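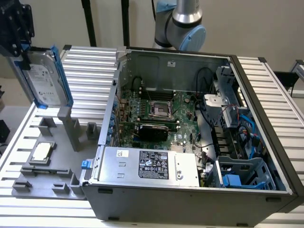 Home Computing Group, Pitico Community Help

Best way to sort and keep 3000 family photos?

Posted 26/09/2026 by mossgarden

Hello all! I've finally been given the family photo boxes and I'm over the moon. There are old prints going back to my great-grandparents, plus a heap of slides and a few albums with those sticky pages that have gone yellow. I've also got digital pictures spread over an old desktop, two phones and a memory stick. Altogether I think we'll end up with 3000 pictures once the prints are scanned.

I've got a flatbed scanner (a Rewi, quite old but it works nicely) and plenty of evenings. What I haven't got is a system! Do I scan everything first and name it later, or name as I go? What resolution should I use? And how do I store it all so my cousins can have copies? I tried putting the first batch into an album program called Zetero and it's lovely to look at, but I'm not sure where it keeps the files.

Any tips very welcome, I can't wait to get going.

kettleandcake
Member for 6 years

Oh you are in for a treat, I did ours over last winter and loved every minute of it! (Well, not the slides. The slides took ages.)

Name as you go. I can't say this strongly enough. I scanned three whole boxes first and then had hundreds of files called scan-something and no idea which aunt was which, because the writing was on the backs and the backs were in the loft by then. Now I do one envelope at a time: scan the fronts, scan any back with writing on it, name the lot, put the envelope away.

For names I start with the year, then the place, then who is in it. So 1958 Whitby beach Gran and the twins. If you don't know the year, put the decade with an x on the end, like 195x, and it'll still land in nearly the right spot when you sort by name.

Resolution: 300 dpi is fine for ordinary prints if you only want to look at them or print them the same size. Go to 600 for the tiny ones, you get so much more out of them. Slides want a lot more than that, and a proper slide attachment if the scanner has one.

With the sticky albums, don't pull! Try a length of plain dental floss slid gently behind the picture. If it won't budge, leave it and scan the whole page. Some of my favourite scans are whole pages with the captions still on them.

harbourlights

Agree with all of that. On the storage side, keep your originals in plain folders and let Zetero or whatever else point at those. Look in its settings for the library location before you add any more. If it has been copying everything into its own folder you'll want to know now.

Then make copies. One on the computer, one on an external drive, one somewhere outside your house. A cousin's house counts, and they get the pictures too, so everyone's happy! I use a Gretus drive that lives at my sister's and we swap it over every July when we visit.

Copy everything off the old desktop before you start tidying it. Don't sort on the only copy. And open a few pictures from the new copy to check they look right.

Save your best scans as TIFF if you've got the room, and JPEG for sending round.

teabreak50

just put them all in one big folder and search, works for me

mossgarden

Thank you all so much! The floss trick is brilliant, I got a whole page of wedding pictures off this afternoon. Found the library setting too and yes, it had been making its own copies. Starting again with proper folders tonight, beginning with the Scarborough envelope.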